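Home Organization and Small-Space Storage
Handout 4: Shoes, Slippers and the Entry Cabinet

Read this before the practical session. Bring your measurements from Handout 3, including the depth of the cabinet you plan to work on.

Why start at the entry

Shoes are the first thing to come off and the last thing to go on, so they collect wherever people stop walking. A closed cabinet near the door handles most of this problem if the shelves are set at the right height and each shelf has one kind of footwear on it. Mixed shelves fill up quickly and are hard to keep in order.

Terms used in this unit

Clearance: the open height between one shelf and the next.
Footprint: the floor area the cabinet takes up, including the swing of the door.
House shelf: the shelf kept for indoor footwear only.
Holding spot: the place for shoes that came in wet or muddy and are not ready to be put away.

The house shelf

Indoor slippers should have a shelf of their own. They are worn every day and should be reachable without bending all the way down. Place the pair side by side, near the front. Felt slippers are soft and lose their shape under weight, so do not stack anything on them. Keep outdoor soles off this shelf, since grit from the street works its way into felt and is difficult to brush out.
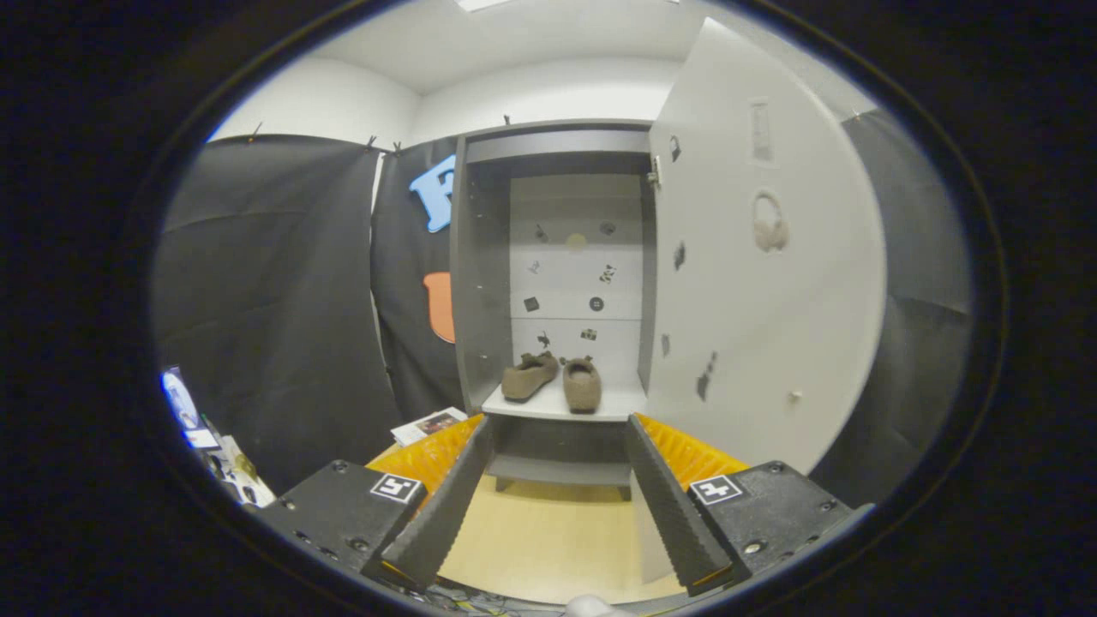 Clearance for slippers can be low. Ankle boots need more, and tall boots usually need a compartment with no shelf above them. In cabinets with peg holes in the side walls, move the shelf one hole at a time and test it with the actual footwear before loading the rest. Both sides must be at the same level. Press down on each corner of the shelf to check that it sits firmly.

Cleaning before loading

Empty the cabinet completely. Brush out the corners, then wipe the shelves, the back panel and the inside of the door with a damp cloth. Let everything dry with the door open. Old stickers on panels can stay if the household likes them. To remove one, warm it with a hair dryer on low, lift a corner with a fingernail and pull slowly.

Case for discussion

The Salcedo apartment has one entry cabinet and a hallway 43 inches wide. The cabinet door opens into the walkway. Draw the footprint with the door closed and again with it open, and mark where a person would stand to change shoes. Then decide where the holding spot should go.

For the session

Bring a tape measure, a soft brush, two cloths and one pair of indoor slippers. Sketches of the Salcedo hallway are due at the start.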